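ロボットサークルの春の課題、締切が4月末に決まった。お題は「小さいものをつかんで、指定の場所に置く」。去年の「階段を降りる」に比べて地味になったと新入生が不満そうにしていたので、その不満は5月まで大事に取っておくように言った。

うちの班は「Sisano」。意味はない。登録フォームの班名欄が必須項目で、受付終了の直前に誰かがキーボードを叩いたらこうなった。由来を聞かれるたびに班員ごとに違う答えが返ってくるが、全部うそです。

アームの名前は「Lotar」。こちらは先輩がつけた名前で、由来もちゃんとあるらしい。先輩は卒業した。由来も卒業した。

班の分担。Hema Nambiarが指の設計と印刷、Maksym Yurchenkoが学習まわり、私がデータ集めと記録と買い出し。「記録」というのはこのスレッドのことで、顧問にも提出したことになっている。顧問は読んでいないと思う。読んでいたらすみません。

データ集めとは何か。人間がアームを手で誘導して、つかむ、運ぶ、置く、最初に戻す、をやる。またやる。うまくできた回もできなかった回も保存する。ロボットに教えていると言えば聞こえはいいが、夜の9時を過ぎるとどちらが教わっているのかあやしくなってくる。

目標は4000回。この数字を決めたのはMaksymで、決めた会議に私は遅刻していた。遅刻はするものではない。

で、小物がやたらと白い。白いカップに白いキューブ。照明の下で見ると輪郭がふわっと溶ける。色を選んだのは私です。買い出し係なので。店にあった中でいちばん安い色が白だった。

手首のカメラから見る世界はだいたい狭い。自分の指がまず視界をふさぐ。しかも動けば指がぶれる。人間の手首に目がついていなくて本当によかったと、この作業を始めてから何度か思った。

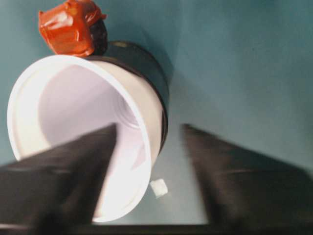
Maksymが言うには、ぶれたコマも捨てずに全部入れておけとのこと。本番でもどうせぶれるんだから、きれいなコマだけで育てたらぶれた瞬間に固まるぞ、と。

理屈はわかる。わかるのだが、私がせっせと選り分けた「きれいなコマ」フォルダはどうなるのか。聞いたら「思い出にしたら」と言われた。思い出、12ギガくらいほしかったところだが、そこまで貯まってもいなかった。

指の話をする。最初の指は去年の班からもらったもので、先が丸くてつるつるしていた。ペットボトルを持つには向いている。小さいものを近づけると、ぷりっと逃がす。梅干しの種を箸で追いかけるときの、あの感じ。

そこでHemaが設計し直した。側面に三角の穴を開けたトラス形で、先は平ら。軽いし、材料も減るし、なんとなく橋っぽい。部室に来た土木科の友人が、ロボットそっちのけで指だけほめて帰った。

ただし印刷は一発で決まらない。7回刷り直した。そのうち何回かは設計のせい、何回かはプリンターの機嫌のせい、残りは私が途中で電源タップの足元を蹴ったせいです。内訳の公表は控えます。

プリンターはサークル棟の「Holroyd」という部屋にある。部屋というか、廊下の突き当たりに壁をつけたもの。鍵は学生課で借りる。借りるときに用途を書く欄があって、先月は全員が「指」と書いて返却時に呼び止められた。

以後は「樹脂部品の造形」と書いています。

余談ですが、バリ取りは楽しい。カッターの背でこりこりやっていると、課題レポートのことを忘れられる。レポートも私のことを忘れてくれるとありがたい。

データに戻る。いちばん嫌われている作業は、毎回の「最初に戻す」である。アームを開いて定位置まで引く。小物の置き場所をちょっとだけ変える。ちょっとだけ、というのが曲者で、人間は放っておくと毎回ほぼ同じところに置く。

私は「適当に散らしている」つもりだった。Maksymが置き場所を点にしてグラフに描いてくれた。見事な一か所集中だった。これを世間では癖といい、機械学習の人は偏りという。言い方が違うだけで、どちらも私が悪い。

対策として、サイコロを振って置き場所を決めることにした。部室にあったサイコロはボードゲーム部からの借り物で、返却期限はとっくに過ぎている。Lotarが賢くなるのが先か、向こうの部長が取り立てに来るのが先か。

背景の青緑の面は評判がいい。目にやさしいし、白いものがまだしも浮いて見える。ここを白にしなかったことだけは、買い出し係として自分をほめたい。売り切れだっただけですが。

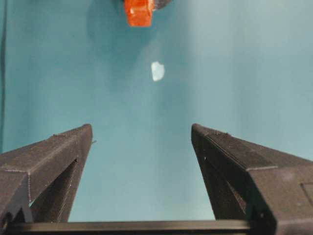

ところで、指を大きく開いた状態から始めるか、少し閉じた状態から始めるかで、班内の意見が割れている。Hemaは全開派。位置が多少ずれても間に入るから。Maksymは半開き派。閉じるまでの時間が短いから。私は早く帰りたい派。

多数決をとると毎回1対1対1になる。奇数なら決着がつくと教わってきたのに。

結局、両方の始め方でデータをとることになった。つまり作業が増えた。早く帰りたい派の完敗である。

ここで学内大会「Rudari」のルールが更新された。持ち時間は2分。その間に置けた数で競う。去年の記録は17個だそうで、聞いた瞬間に部室が静かになった。うちのLotarは今のところ、慎重というか、熟考型というか、遅い。

遅い理由は私の手本が遅いからだとMaksymに指摘された。そりゃそうだ。夜に眠い人間が動かした軌道をそのまま真似しているのだから、眠そうに動く。アームに目があったら半分閉じていると思う。

なので昼休みにとり直すことにした。昼の私は速い。次の講義があるからです。

昼にとったデータを混ぜて学習し直したら、動きに少しだけきびきびした感じが出た。ついでに、置いたあとの引っ込め方がやけに急いでいる。これは講義に遅れそうなときの私の引っ込め方だ。子は親の背中を見て育つというが、見せたつもりのないところまで見ている。

新入生がひとり、データ集めを手伝ってくれるようになった。手つきがきれいで、迷いがなくて、置き場所もちゃんと散っている。Maksymが「この人のデータの重みを上げたい」と言い出した。私の重みの話は出なかった。出さないやさしさというものがある。

その新入生に「先輩、これ手でやったほうが速くないですか」と聞かれた。うちのサークルでは毎年4月に誰かがこれを言う。私も言った。Hemaも言ったらしい。言った人から順に、なぜか辞めない。

今夜のメモ。Hemaは指先に貼る滑り止めの候補を選定中。私は白以外の小物を探しに行く係。予算の残りは、見なかったことにしたい額。色つきは白より高い。世の中はそうできている。

さっき班のチャットに、Maksymから「進捗どう?」と来た。4000から今日までの分を引き算して送ったら、既読だけがついた。

明日も昼休みからHolroydの隣の机でやっています。差し入れは歓迎、助言は順番待ち、サイコロの返却についてのお問い合わせはLotarまで。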